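Ticket 4000-76: Blanket will not stay flat on guest bed
Opened by: Rozália Vaněk
Product: Vida quilted blanket, peach with clouds
Status: waiting on customer

Rozália Vaněk, 9:10 am
The blanket slides toward the far end and bunches up. Mattress is 140 cm wide, fitted sheet from Wala. Washed once in September.

Bohumila Oravec, Posow support, 10:25 am
Please send a photo with the bed as it is now — no need to straighten anything.

Rozália Vaněk, 11:40 am
Attached.
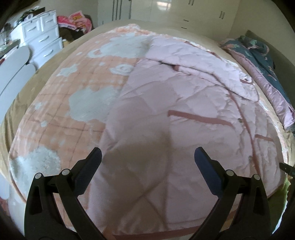
Attachment 1: blanket on tan sheet, far edge bunched

Bohumila Oravec, 1:15 pm
Thanks. Please pull the far edge flat and measure the blanket across, hem to hem. Shrinkage over 10 cm is covered.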